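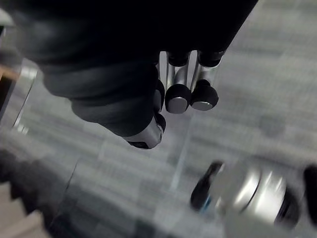 # Come and work next to the hands (packing floor, Lyons shed)

Hi! I run the afternoon crew at Nuna and I'm after two people to join us. We pack and send out spare parts for small workshops, and since May we've had robot hands on part of the floor. Black casing, silver fingers, black pads on the tips. You'd be working beside them every shift, so I'd rather you had a look now than on your first day.

**What's changed for us**

The crew used to do every pick by hand. These days the Sturnimik line takes a share of the repeat picks, and we do the odd shapes, the checking, and the teaching when a new part comes in. Less bending, which my back loves, but a lot more watching and deciding. Some of the crew took to it straight away and a couple still grumble (fair enough, it can be slow!). No one lost hours when it came in, and I asked for that in writing before I agreed to run the shift.

We keep 3,288 part numbers on the books and the hands have been taught 478 of them, so there's plenty left for people.

**What you'd do**

- Pack and label orders
- Show the hands new parts, using the Rulent glove and a tablet
- Stop the line whenever something looks off, no permission needed
- Write a few lines in the shift log before you head home

**Who I'm hoping for**

You don't need any robot experience. I'd never touched one either, and the training is 10 paid shifts alongside one of us. Steady hands help, and so does patience, and please be someone who speaks up. If you've worked in a kitchen, a warehouse or a sewing room you'll probably pick it up fast.

**The boring bits**

Part time, 23 hours a week, afternoons. Boots and gloves supplied. Parking is free but the gravel end floods, so aim for the fence side.

Send me a short note by October 18, 2024, care of the Nuna front office in Lyons. A resumé is fine, a few paragraphs about yourself is just as good. Come in for a walk through first if you like, and bring your questions about the hands!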